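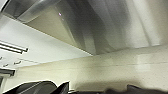 최종 수정: 1월, 오후 4시

플랜드사이드 임대관리사무소 @plandside_lease
플랜드사이드 핀드니스동 입주민 및 입주 예정자 여러분께 임대차 계약 갱신과 신규 입주 신청 절차를 안내드립니다. 게시물이 여러 건으로 나뉘어 있으니 해당하는 항목을 확인하여 주시기 바랍니다.

플랜드사이드 임대관리사무소 @plandside_lease
이번 갱신 대상은 핀드니스동 47세대입니다. 대상 세대에는 개별 안내문을 우편함과 등록된 전자우편으로 함께 발송하였습니다. 안내문을 받지 못한 세대는 관리사무소로 연락하여 주시면 재발송해 드리겠습니다.

플랜드사이드 임대관리사무소 @plandside_lease
갱신을 희망하는 세대는 안내문에 동봉된 의사확인서에 서명하여 제출하여야 합니다. 계약자가 둘 이상인 경우 전원의 서명이 필요합니다. 한 분의 서명만 기재된 확인서는 접수가 보류되며, 보완 요청을 문자로 드립니다.

플랜드사이드 임대관리사무소 @plandside_lease
의사확인서는 방문, 우편, 입주민 누리집을 통하여 제출할 수 있습니다. 전화로 밝히신 갱신 의사는 상담 기록으로만 남으며 접수로 처리되지 않습니다. 지난번 갱신 때 이 부분에서 착오가 있었던 세대가 있어 다시 말씀드립니다.

플랜드사이드 임대관리사무소 @plandside_lease
갱신 계약의 임대 조건은 세대별로 통지서에 기재되어 있습니다. 같은 면적이라도 층과 향, 기존 계약 시점에 따라 금액이 다를 수 있으므로 이웃 세대의 조건과 단순 비교하지 않으시기를 당부드립니다. 산정 내역은 요청 시 서면으로 제공합니다.

플랜드사이드 임대관리사무소 @plandside_lease
퇴거를 예정하고 계신 세대는 계약 만료 2개월 전까지 서면으로 통지하여 주십시오. 통지가 늦어지면 보증금 반환 일정이 조정될 수 있습니다. 퇴거 점검 일자는 통지서 접수 후 담당자가 개별적으로 협의합니다.

플랜드사이드 임대관리사무소 @plandside_lease
퇴거 점검에는 계약자 본인 또는 위임장을 지참한 대리인이 입회하여야 합니다. 점검 결과는 현장에서 서면으로 교부하며, 이견이 있는 경우 해당 서식의 의견란에 기재하실 수 있습니다. 통상적인 사용에 따른 마모는 공제 대상이 아닙니다.

플랜드사이드 임대관리사무소 @plandside_lease
다음은 신규 입주 신청 안내입니다. 현재 모집 중인 세대는 모두 16세대이며, 전용면적 약 49㎡의 단일 평형입니다. 동·호수별 입주 가능 시점은 입주민 누리집의 모집 공고에 게시되어 있습니다.

플랜드사이드 임대관리사무소 @plandside_lease
신청 서류는 입주신청서, 신분증 사본, 소득 증빙 서류입니다. 소득 증빙이 어려운 학생이나 이직 예정자는 보증인 확인서로 대신할 수 있습니다. 서류에 기재된 주민등록번호 뒷자리는 가린 상태로 제출하여 주십시오.

플랜드사이드 임대관리사무소 @plandside_lease
신청이 모집 세대 수를 초과하는 호수에 대하여는 접수 순서에 따라 우선순위를 정합니다. 서류 보완이 필요한 신청은 보완이 완료된 시점을 접수 시점으로 봅니다. 순위에 들지 못한 신청자는 본인이 원하는 경우 대기자 명부에 등재됩니다.

플랜드사이드 임대관리사무소 @plandside_lease
세대 방문은 사전 예약제로 운영합니다. 방문 상담은 렌카 르지하 상담원과 유라이 브라베츠 상담원이 담당합니다. 거주 중인 세대는 현 입주민의 동의가 있는 경우에만 방문이 가능하므로, 희망 호수를 볼 수 없는 때에는 같은 구조의 다른 세대로 안내해 드립니다.

플랜드사이드 임대관리사무소 @plandside_lease
반려동물과 함께 입주하고자 하는 분은 신청서의 해당 항목에 반드시 표시하여 주십시오. 동물등록증 사본을 함께 제출하여야 하며, 공용부 이용 수칙에 대한 동의서를 별도로 작성하게 됩니다. 기존 입주민이 새로 반려동물을 들이는 경우에도 같은 절차가 적용됩니다.

플랜드사이드 임대관리사무소 @plandside_lease
주차면 배정은 임대차 계약과 별개의 계약으로 진행됩니다. 갱신 세대는 기존 주차면을 그대로 유지하며, 차량이 변경된 경우에만 차량등록증을 다시 제출하시면 됩니다. 신규 입주 세대의 배정은 입주 완료 후에 이루어집니다.

플랜드사이드 임대관리사무소 @plandside_lease
개별 창고 임대는 위탁사인 페르에서 접수합니다. 관리사무소에서는 창고의 잔여 현황을 확인해 드릴 수 없으니 양해 바랍니다. 페르의 접수 창구는 핀드니스동 지하층 승강기 옆에 있습니다.

플랜드사이드 임대관리사무소 @plandside_lease
입주민 누리집의 전자서명 기능은 볼티츠 시스템으로 교체되었습니다. 종전 비밀번호는 사용할 수 없으므로 최초 접속 시 본인 확인을 거쳐 새로 설정하여 주시기 바랍니다. 이미 서명을 마친 문서는 그대로 유효하며, 보관함에서 열람할 수 있습니다.

플랜드사이드 임대관리사무소 @plandside_lease
외국어 안내문이 필요한 세대는 니가트 자프리 입주지원 담당에게 요청하여 주십시오. 영어본이 준비되어 있으며, 그 밖의 언어는 상담 시 통역을 연결해 드립니다. 번역본과 국문본의 내용이 다를 경우 국문본을 기준으로 합니다.

플랜드사이드 임대관리사무소 @plandside_lease
최근 관리사무소 직원을 사칭하여 예약금을 요구하는 사례가 접수되었습니다. 당 사무소는 개인 명의 계좌로 어떠한 금액도 받지 않습니다. 의심스러운 연락을 받으신 경우 송금하지 마시고 대표번호로 확인하여 주시기 바랍니다.

플랜드사이드 임대관리사무소 @plandside_lease
본 게시물의 댓글로는 개별 계약에 관한 답변을 드리지 않습니다. 호수, 연락처 등 개인정보가 포함된 댓글은 작성자 보호를 위하여 비공개로 전환될 수 있습니다. 문의는 대표번호 또는 누리집 문의함을 이용하여 주십시오.

플랜드사이드 임대관리사무소 @plandside_lease
추가 안내: 창고 접수 창구의 위치를 묻는 문의가 있어 해당 게시물에 층을 명시하였습니다. 그 밖의 내용은 변동이 없습니다.
플랜드사이드 임대관리사무소장 시즈웨 쿠말로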